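How to write to your local candidate (and get a proper answer)

I've been writing to the people who want my vote for years now, first in Clondon and then when we moved out to Wullari, and I've had some lovely replies and an awful lot of leaflets. Here's how I go about it these days.

Start with one thing you want to know. My first ever letter covered the buses, the library, the bins and a hedge, and I got back a signed photo! Now I pick one, say the evening bus to Staseo, and leave the rest for another time.

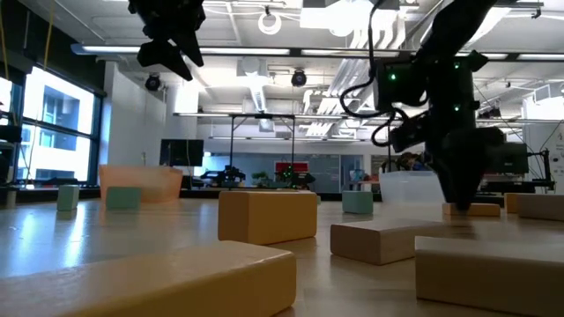
Next, put your street or postcode near the top. Offices sort their post by area, and a letter with no address can sit in a tray for weeks. Then write your question as a question, with a question mark — "Will you vote to keep the 40 running after seven?" is much harder to wriggle round than "I am concerned about transport".

Keep it under 300 words. My bus letter came to 377 the first time, so I cut the whole bit about my sister-in-law missing her train (sorry, Elena) and it read far better.
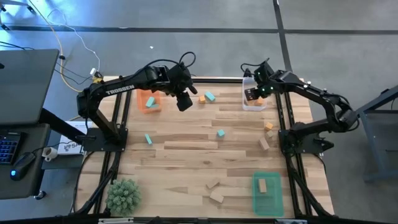
Zamfira Preda

Do be polite, even if you're cross. You can say you're disappointed, you can say you'll be voting on this, but leave out the names you've been calling them in the kitchen. Whoever opens the post is usually some poor soul on their first job.

If you're getting neighbours to sign, print the letter first and collect names after. We got 166 on the Uysal Road crossing letter in November, mostly by knocking at teatime.

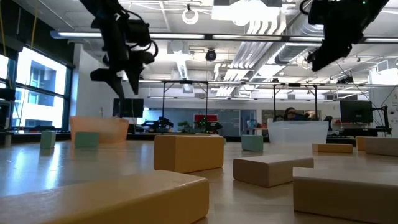

Send it to every candidate on the same day, with the same wording, and keep a copy of each. When the answers come in I lay them out on the table so I can compare them. Don't let them end up like those foam blocks, tan and orange and green and scattered all over the tabletop — put them in rows, one candidate to a row, and mark who answered the question you asked. Give them two weeks. Then ring the office, mid-morning if you can, and read your question out loud.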